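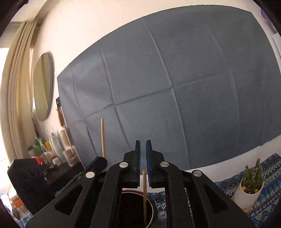 Kekatel opens its doors for a hands-on robotics day in April

TRUVECK. Kekatel will hold its spring open day this April, and this year visitors get to do the work themselves. The company builds hand-held grippers and the software that turns people's movements into lessons for robot arms, and for one day the whole ground floor will be given over to trying them out.

The open day runs from 10 a.m. to 4 p.m. in the old Dvorak building, a former button factory put up in 1944. Admission is free and there is no need to know anything at all about robots. Children are very welcome (the grippers are light, and younger visitors tend to pick them up faster than their parents do!).

At the main tables, guests will take a two-fingered gripper in hand and use it on ordinary household things: sticks, cups, bottles, small jars, a folded cloth. A camera on the tool records each try. Kekatel's staff will be at every table to show how to hold the gripper, how to line up the jaws before closing them, and how to slow down near the object, which is where most first tries go wrong.

"Picking a thin stick out of a cup sounds like nothing until you do it with two fingers and no sense of touch," said Hefin Pritchard, who leads demonstrations at Kekatel. "People come in expecting to watch a robot. Then they spend half an hour on one cup and call their friends over. I love that part of the day."

In the afternoon the company will show Vukisix, its two-armed tabletop robot, working on the same kinds of jobs. Vukisix will run short sessions at 1 p.m., 2 p.m. and 3 p.m., each followed by questions. The robot has learned 44 household tasks so far, most of them from recordings made by people in their own homes, with their own tables and their own clutter. Some it does very well. Others, like straightening cloth, are still hard for it, and the team plans to show those too and talk through what is going on.

"We'd much prefer that people see it miss a few," Pritchard said. "You learn a lot more about the machine that way, and the questions get better."

Last year's open day was a smaller affair, with a single table and a line that went out to the parking lot. There will be more grippers this time, and each table will take visitors in turns of about 50 minutes. Sign-up sheets will be at the front desk from 9:45 a.m. School and club groups should write ahead so that a table can be held for them; the largest group the upstairs room can seat is 48.

Guests who would like their recordings added to Kekatel's training library can say so at the table and sign a one-page form. Everyone else's will be erased at the end of the day. Recordings made by children are kept only with a parent's signature.

Coffee, tea and sandwiches will be served in the yard, or in the hallway if it rains. The entrance on the yard side has a ramp, and all of the demonstration tables can be used sitting down. Parking is free behind the building.

Reporters and photographers who wish to attend are asked to check in at the front desk. Hefin Pritchard will be available for interviews before the first Vukisix session and again after 3:30 p.m.

About Kekatel

Kekatel makes hand-held grippers, recording software and small robots for household work. Its workshop and offices are in the Dvorak building in Truveck.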